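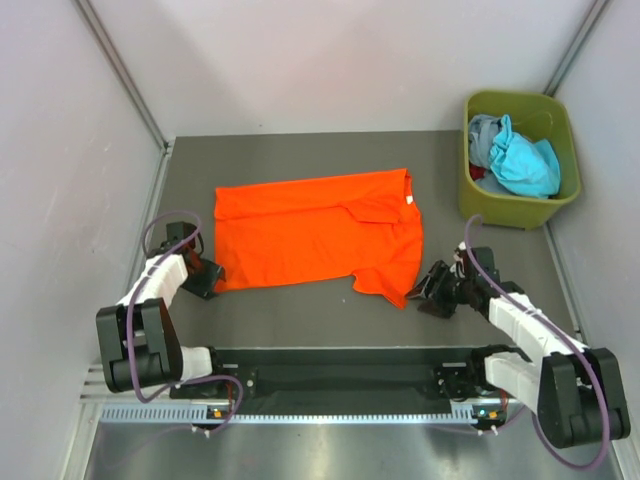 Page 2 of 4

Kidasska Clothing Reuse Room
Progress report to the Urquijo Fund, period ending January

Sorting and folding

In this period the room received 370 bags of clothes, mostly from the collection points in Grarkley and from the two schools near the bus station. From these bags we prepared 1683 garments for giving out. The rest went to the textile merchant, or is still waiting in the back store.

The largest change is in the folding. Before, each person folded in her own way and the piles on the shelves fell down often. Now every short-sleeved shirt is done by the same steps: it is spread flat on the grey table, the sleeves are laid in across the body, and then the hem is brought up to the neck. The bright orange shirt is one of the plain ones, which we use for teaching because the creases are easy to see on them. A shirt should have its sleeves flat before the body is folded, and this is the step which new people forget most.

The clothes waiting for their turn stay in an open green bin at the corner of the table. We asked for deep bins in our first application, and in general we are content with them. One difficulty is that small things go to the bottom and are found only at the end of the day. For the children's clothes we would prefer a lower model.

We also look at the neck label of each garment at this table. Where the size can't be read any more, the garment is measured and a paper ticket is pinned on. This takes more time than we planned - in the first weeks it stopped the whole table - and so we moved the measuring to Friday afternoon.

Giving out

74 households received a parcel. The parcels are listed in the Jomo register, which we now fill in on the same day.

Costs

The money for shelves is spent. From the line for tables there is a small rest, and we ask your permission to use it for the lower bins. The price offer from the supplier will follow with the next report.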